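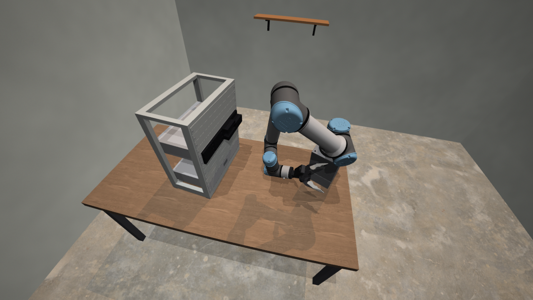
Review: Varurier cabinet task pack, with the Pelach contact plugin

Rating: 3 out of 5

I bought the Varurier pack to test drawer and door opening in simulation before we let the same controller run on the real arm in our shop. It comes with a set of rooms, a table, an arm with a two-finger gripper, and a number of cabinets you can swap in and out. I have used it for two months on one workstation. The physics is handled by Pelach, a separate plugin that the pack installs for you. You need a Pelach license after the first 14 days, and the store page does not make that very clear.

Setup took an evening. The installer is fine on a clean machine. On one with an older Pelach already on it, the installer leaves the old library in place and the cabinets load with no collision at all, so the gripper passes straight through them. Remove the old version by hand first.

The rooms are plain and load fast. The wood tabletop and the concrete floor look good enough that I stopped thinking about them. Shadows are soft and don't cost much. Joint limits on the arm match the numbers in the manual, and the reset command puts everything back in the same place every time, which matters more to me than looks.

Now the fault, which is why this is a three.

The gray cabinet with the open frame top and the long black strip has a bad contact model on the handle. The collision shape sticks out past the part you see. If the gripper comes in along the front face and closes, one finger can end up inside the collision shape. Pelach then tries to push the two apart in a single step. In my first long run of 358 attempts, 93 ended with the wrist thrown off at a speed the real arm could never reach. The log recorded every one of those as a success. The checker only looks at whether the front has moved past a threshold, and the kick moves it.

That second part is the real problem. A blow-up is easy to spot if you are watching, but I run these overnight with the display off. The success rate in the morning looked great. I only found out when I plotted wrist torque for a different reason and saw spikes all over the chart. If I had trusted the number, the next step would have been the hardware, with a controller that had learned to jam a finger behind the handle.

Lowering the time step makes it rarer but doesn't cure it, and runs take far longer. What worked for me:

Turn on "convex parts" for the handle in the asset settings and rebuild the cabinet.
Set the maximum separation speed in Pelach. The default is no limit.
Add a torque cutoff of 50 Nm at the wrist and count any attempt that hits it as failed.

With all three in place I have had no more throws, and the success rate dropped to something I believe.

I reported it in October. Support answered the next morning, confirmed the handle shape was wrong, and said a fixed asset would be in the next update. The update came and the handle is better. The checker is unchanged, and the speed limit is still off by default – I think both should be fixed before anyone uses this for safety work.

I also tried the Kondow cabinet set, which costs more and has fewer models. Its handles are simple boxes and look it, but it stops the run and writes an error when a contact force goes over the limit. For unattended runs I would pick Kondow. For working at the screen, Varurier is quicker and nicer to use.

Bought from Đàm, single-seat license, downloaded the same day. The invoice had the wrong company name on it and was corrected when I asked.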